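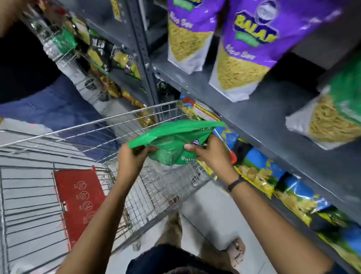 Filed under: Hardware, Laptops

Replacing the panel and drive in a Jivus 143

I bought the Jivus 143 second-hand in May from a refurbisher in Keltville. It is a 14-inch laptop with a dual-core processor, 4 GB of memory in a single slot and a mechanical hard drive. The processor is soldered, so the upgrades open to me were the memory, the drive and the screen.

The original panel is a 1366 x 768 TN type with poor vertical viewing angles. Brightness at full setting measured 108 nits in the centre, which suggests a tired backlight. The replacement is a 1920 x 1080 IPS panel from Torasar, rated at 300 nits. Both use a 30-pin eDP connector on the lower right, but the new panel has no side brackets. I fixed it with thin double-sided tape along the two long edges. The refresh rate is 60 Hz, as before.

Check the cable before ordering. Some 143 units were built with a 40-pin LVDS cable, and those need a different cable as well as a board that can drive it. The part label is under the hinge cover on the left. Mine came off with a plastic card.
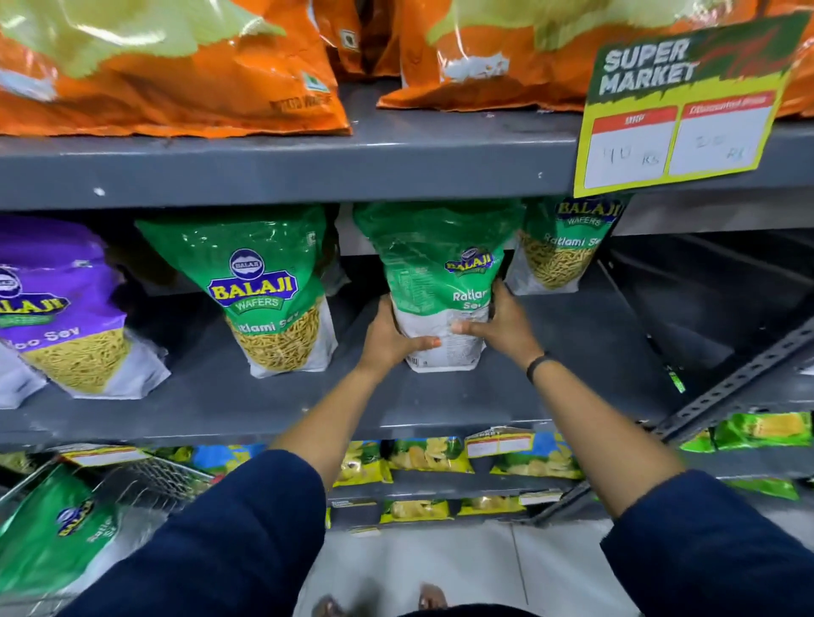 Ratlami Sev on the middle shelf

The drive swap is simpler. Remove the battery, undo the nine screws in the base and lift from the front edge. The two screws at the back are longer and must go back in the same holes. The bay takes a 7 mm SATA drive. I cloned the old disk over USB, which finished on Thursday evening, and the machine started from the new one without changes to the BIOS.

Memory is now a single 8 GB module. The BIOS reports it correctly and a full overnight test gave no errors.

Battery life is slightly worse with the new panel at the same brightness step – the steps are brighter, so I now run it two lower. The fan curve is unchanged and still too eager for my taste. Ranasinghe sells a modified fan controller for this chassis, but it needs a soldered joint near the charging circuit and I have left it alone for now.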